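Kosine Shared Workshop
Member Newsletter, 2024-11-23

Project Report: The Countertop Arm at Bench 5

Members who use the rear half of the workshop will have noticed that Bench 5 has been reserved on most evenings this fall. The reservation belongs to the Treltia project, a small robot arm that a group of members began building in August. The board of the workshop has asked each long-running project to report once per season, and the following account was prepared by the project group for that purpose.

Treltia is a tabletop arm with six joints, intended for light kitchen tasks. Its links were printed on the workshop's own machines, and its base plate was cut from scrap aluminum left over from the Costell cart project. The motors are hobby servos of two sizes, with the larger ones at the shoulder and elbow. The control software, called Bach, was written by members of the group and runs on a used laptop. It is kept on the workshop's shared drive, and any member may read it or make a copy.

The first months were spent on the shoulder. The original bracket flexed when the arm was fully extended, and the fingertips dropped well below the commanded height. A second bracket with a thicker web reduced the problem but interfered with the cable run. The third version routes the cables through the center of the joint and has been in use since then. The drawings for all three are filed with the project, as the group believes the earlier ones may be of use to anyone building a lighter arm.

Work has now moved to the task itself. The group has chosen two exercises for the winter: lifting the lid from a small electric cooking pot and setting it down on the table, and picking up a single piece of produce and moving it to a marked spot. Both are carried out with the pot unplugged and empty. The workshop's rules on food preparation remain in force at all benches, and the project has not asked for an exception. 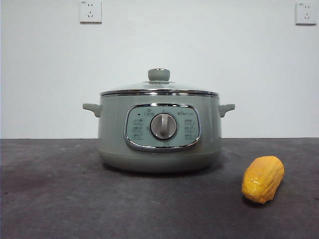

The electric pot and a ridged yellow test object on the tabletop.

The lid is the harder of the two. It is domed glass with a metal rim, and the only sensible place to grip it is the knob at the center. The fingers must close on the knob squarely, or the lid tilts as it rises. The depth camera used by the group also reads glass poorly and often reports the surface behind it. Bach therefore ignores the glass and searches for the green of the knob, then estimates the height of the lid from the known height of the pot. This method depends on the pot standing upright on a level surface, and it will not carry over to other cookware without new measurements.

The yellow object presents a different difficulty. Its ridges run lengthwise, and flat fingers tend to rest on two high points and slip. The group has cast a set of soft finger pads in silicone and is comparing them with a firmer set cut from rubber sheet. In the most recent session, the soft pads held the object in 20 consecutive lifts. The rubber pads were tried at the same settings and dropped it on the sixth. Further sessions are planned with the object turned to different angles before any decision is made on the final pads.

Several matters remain open. The wrist joint has noticeable play and will be rebuilt with a proper bearing. The emergency stop works as intended, but it is mounted too far from the operator's usual seat and will be moved to the front edge of the bench. The group also wishes to replace the present power supply, whose fan can be heard throughout the room.

Members are reminded that the arm must not be powered on unless a member of the project group is present. Items on Bench 5 should be left where they are found, including the pot and any objects beside it, as their positions are often measured before a session. Tools borrowed from the bench should be signed out on the sheet by the door.

Members with experience in bearing fits or small-batch silicone casting are invited to leave a note in the Treltia folder at the front desk. No prior work with robots is required. The next project report will appear in the spring newsletter.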